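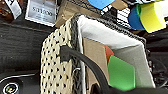
# Trarnstead handling cell: progress report, June

Prepared for the Dusley programme office. Covers work package 2 (upkeep and repair of the arm, wrist camera and gripper).

## Summary

The cell is running again after the gripper rebuild. Tool calibration has been repeated and accepted. One item is late: the replacement wrist harness from Jescombe has been ordered but has not arrived. Spending on the package is within the agreed amount.

## Work done in the period

**Gripper.** The fingers no longer closed evenly. On strip-down the left guide rail was found to be worn and the drive screw dry. Both rails were replaced as a pair. The screw was cleaned, inspected under a lens and put back with fresh grease. Finger travel was then set to 60 mm and the closing force limit restored to the value in the cell file. Backlash is now inside tolerance at both ends of the stroke.

**Wrist camera.** The bracket had crept round on its mounting, which put a steady offset into every pick. The 4 bracket screws were removed, cleaned of old thread-lock and refitted at the torque given on the drawing. A witness mark was painted across each screw head so that any movement can be seen at the morning check. The hand-eye calibration was repeated with 19 poses. The previous routine used 12 and gave a poor result for tilted views into deep containers.

**Cable routing.** The wrist cable was re-clipped with a longer service loop at the last joint. The old loop went tight when the wrist turned past its usual working range. The steeper approach used for the woven basket now runs without pulling on the connector. Slack is checked by hand with the arm at both rotation limits and the drives off.

**Work area.** The mixed stock stays in place between runs, card and soft items included. It gives a harder background for the detector than a clear surface and is closer to the conditions set out in the proposal. The fabric-lined basket is kept as the standard test for reaching past a raised rim.

## Faults open at the end of the period

| Ref | Fault | State |
|---|---|---|
| F-04 | Camera image drops out for a moment at full wrist rotation | Harness on order |
| F-07 | Fingers catch on loose lining fabric | Approach angle under test |
| F-08 | Compression in the live view hides fine edges | Not started |

F-04 is put down to a tired conductor near the wrist connector. The fault can be brought on by flexing the cable by hand and has not been seen with the spare camera lead fitted. Wrist rotation has been limited in software until the new harness is in.

F-07 affects soft containers only. Lowering the entry speed helped a little. A blunter fingertip profile has been drawn and will be printed at Trarnstead.

F-08 matters for print and for narrow gaps in woven surfaces. The recorded stream has the same setting as the live one, so both would need to be changed.

## Maintenance schedule

The schedule in the original plan was too light for the hours now being run. The following has been adopted:

- Start of each shift: witness marks, cable slack, fingertip wear, lens wipe.
- Weekly: finger force test, connector seating, backup of the cell file.
- Monthly: rail inspection, drive screw grease, calibration check against the fixed target.

The log is kept on paper at the cell and copied to the Fuchs folder at month end.

## Next period

1. Fit the Jescombe harness and remove the rotation limit.
2. Print and test the blunt fingertips.
3. Raise the stream quality and measure the effect on cycle time.
4. Repeat the calibration after item 1.

## Decision requested

Approval is sought to buy a second set of guide rails as a stock spare. The cost can be met from the existing parts line. Delivery of the last set held up the rebuild by 12 working days.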